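Getting a Better Phone Signal at Home
By the Oltcombe Home Desk | December
11 comments | 80 shares

If you live in an older house with thick walls, you know the dance -- one bar in the kitchen, none in the hallway, and a perfect call only if you lean out the bathroom window. I love fixing this stuff, and most of it costs nothing!

Start by walking the house with your phone and jotting down the bars in each room. Do it on a Saturday morning and again in the evening, when the local mast is busier. In my place the upstairs landing beat every other room, and I'd never once made a call there.

Next, turn on Wi-Fi calling. It's usually in the phone or network section of your settings, and it sends calls over your broadband when the mobile signal is weak. Check that your emergency address is filled in while you're there.

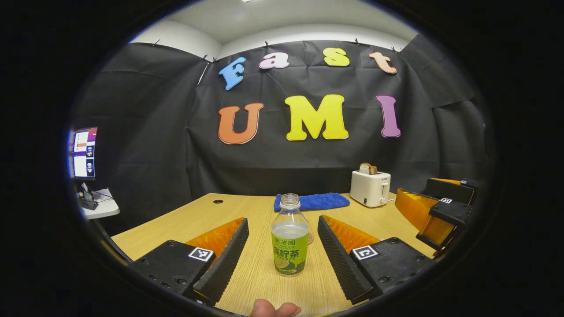

Then move the router. Get it off the floor, out of the cabinet and away from the microwave and the fish tank (water soaks up signal like you wouldn't believe). A shelf in the middle of the house is great.

Still stuck? Look into a signal booster, but ask your carrier first which models are allowed and whether you need to register it. Keep the outdoor antenna well away from the indoor unit -- mine squealed and shut itself down until I moved them apart.

Last updated: December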